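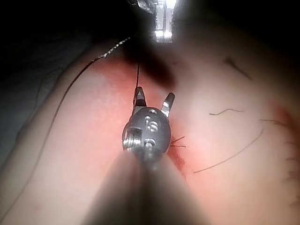

Head no. 5 on the suturing cell, jaws open, black thread running up past the left tip.

**1/** Bit of a bench-notes thread, because three people have asked how we look after the instrument heads on Perley, our suturing robot. Grab a cuppa!

**2/** Every head has its number cut into the front. Mine this month is 5, and it's had a hard August. Jintana Sitthichai logged a sticky jaw on it twice, always on the closing stroke.

**3/** First stop is the soak. Enzymatic cleaner, 30 minutes, jaws open. I used to leave them closed (sorry, Corina) and you'd get gunk drying in around the pivot, and then you're there with a tiny brush until tea time.

**4/** Next, the jaws under the magnifier. I'm after burrs on the inside faces, anything that'll fray a suture. Quick test: drag a length of thread through the gap and feel for a snag. Head 5 snagged near the tip. 600 grit, very light strokes, rinse, drag again.

**5/** Then it goes back on the shaft and we re-home the wrist. Emanuel Surdu wrote us a lovely little routine: open, close, roll, repeat, 6 cycles, and it plots the motor current for you. A sticky pivot gives you a hump halfway through the close. Ours was down to a ripple by the second run!

**6/** Still don't love the backlash in the roll axis. I reckon it's the drive cable stretching, so I've ordered a new one from Husar. If anyone's changed one without pulling the whole wrist apart, my DMs are open, please and thank you.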